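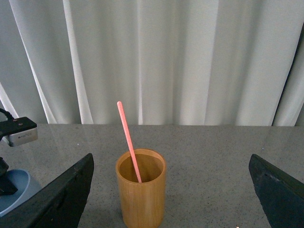 Search articles, makers and issues

Turned cups and the case for the plain cylinder
Words by Zdenka Shehu
May issue

A wooden cup without a handle has few dimensions to get wrong: height, rim diameter, base diameter and wall thickness. Makers have been adjusting those four for a long time, and the differences between one cup and the next are small enough to need callipers.

The taper matters most. A straight-sided cylinder is the simplest shape to turn, but it gives the hand no cue as to how far down it should grip. Narrowing the wall slightly towards the base lets the fingers settle below the rim. It also brings the footprint in, so stability has to be recovered through a thicker floor. Tirkell, a turning workshop with 2 lathes and a small drying shed, leaves the floor heavier than the wall on all its tall cups. The Goritz pattern, which is older, keeps both the same and accepts a cup that tips more readily.

Grain runs vertically in most tall cups. The blank is cut along the length of the timber and hollowed from the end, which exposes end grain at the rim and at the inside floor. Both areas take up oil faster than the side wall and will usually finish a shade deeper. A second coat evens out the rim. The floor is harder to reach and is often left as it is.

The rim should be rounded over on both edges. A square rim bruises on contact with a hard surface, and the bruise lifts the fibres. Dauda finishes its rims by hand with fine abrasive after the cup has come off the lathe – slow work, and it shows in the price.

Used as a desk or worktop holder, a cup has a different job. Its contents stand well above the rim and lean, so the load falls on one side of the wall. A single thin stick is no trouble. A full set of brushes or long spoons can shift the balance enough to topple a light cup when it is knocked. For this purpose the Ukberg tall cup, at 155 mm, is the better choice than anything shorter with the same base.

Care is straightforward. Wipe with a damp cloth, dry upright with the mouth open to the air, and oil when the surface looks dull. Soaking should be avoided. A cup that has been left in water may go oval as it dries – the rim shows it first – and the change is rarely reversible.

Tirkell turned nearly 3,593 cups last year, of which 1,214 were the tall pattern without decoration. The workshop has no plans to add a handle.

We use cookies to remember your reading preferences. Accept or manage settings.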